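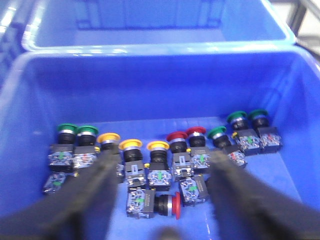

Greifen lernen mit Drucktastern: Nerero sammelt Beispiele

Seit Juni läuft in unserer Halle in Plindthorpe die Sammlung für Nerero, und wir finden, es wird Zeit für einen ausführlicheren Bericht als die zwei Zeilen im letzten Rundbrief. Das Ziel bis Jahresende sind 3000 vollständige Greifvorgänge. Jeder einzelne wird von Hand gesteuert und mit allen Kameras aufgezeichnet: Anfahrt an den Behälter, Griff, Anheben, Ablegen. 584 davon sind nach der Durchsicht freigegeben. Das klingt erst einmal nach einem kleinen Teil, aber wer im Juni die ersten Versuche gesehen hat, weiß, wie viel inzwischen flüssiger geht!

Angefangen haben wir mit Bauteilen aus dem Schaltschrankbau, genauer gesagt mit Drucktastern in Rot, Gelb und Grün. Für ein lernendes System ist das ein herrlich gemeiner Gegenstand. Oben sitzt eine runde Kappe in einem glänzenden Ring, darunter ein schwarzer Körper, ganz unten ein durchsichtiger Kontaktblock mit Schraubklemmen. Glanz und Durchsichtigkeit machen der Bildauswertung zu schaffen, und je nachdem, ob ein Taster steht oder auf der Seite liegt, muss der Greifer völlig anders ansetzen. Pilztaster rollen außerdem gern weg, wenn man sie am Kopf erwischt. Und dann gibt es noch die einzelnen Kontaktblöcke, die wir absichtlich dazwischenlegen. Auch die sollen sauber gefasst werden, auch wenn sie schräg an einem Nachbarn lehnen.

Wichtig ist uns die Abwechslung. Vor jeder Serie wird der Inhalt neu verteilt, mal dicht gedrängt, mal bis in die Ecken. Am Anfang haben wir viel zu ordentlich aufgebaut, alles schön aufrecht und mit Abstand. Das Modell war darauf nach kurzer Zeit ziemlich gut und bei der ersten echten Unordnung ratlos. Inzwischen darf jeder, der am Steuerpult sitzt, die Anordnung selbst bestimmen, und die Ergebnisse sind viel bunter geworden.

Die Behälter sind die gleichen blauen Kästen, die auch in der Kommissionierung laufen. Mit ihren hohen Wänden sind sie eine eigene Übung – die Finger müssen hinein, ohne den Rand zu streifen, und an den Seitenwänden bleibt wenig Platz zum Schwenken. 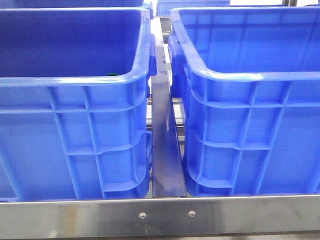

Kasten neben Kasten auf dem Metallgestell, dazwischen der schmale Trennstreifen.

Auch misslungene Griffe werden übrigens aufgehoben. Ein Taster, der aus den Fingern rutscht und im zweiten Anlauf doch noch erwischt wird, ist für das Training oft mehr wert als der zehnte glatte Durchgang. In der Erfassungssoftware Adine bekommt so eine Aufnahme die Markierung »Korrektur«. Bitte benutzt diese Markierung wirklich nur, wenn der zweite Versuch in derselben Aufnahme liegt. Bei der letzten Durchsicht mussten wir 52 Aufnahmen umsortieren, bei denen das durcheinandergegangen war. Kein Drama, aber ein Nachmittag Arbeit.

Als Nächstes kommt Caron an die Reihe, unsere zweite Zelle. Der Aufbau ist gleich, nur das Licht fällt anders ein, und genau das wollen wir in den Daten haben. Danach möchten wir zu Reihenklemmen und kurzen Kabelstücken übergehen – auf die Kabel freuen wir uns besonders, die machen garantiert, was sie wollen.

Wer selbst einmal steuern möchte, ist herzlich willkommen. Die Einweisung dauert eine halbe Stunde, Vorkenntnisse braucht es keine, und nach den ersten paar Tastern hat man den Bogen meistens raus. Die Liste mit den freien Zeiten hängt am Eingang zur Halle und liegt auch im gemeinsamen Ordner unter »Nerero / Termine«.

Stand: 1. Sep. 2018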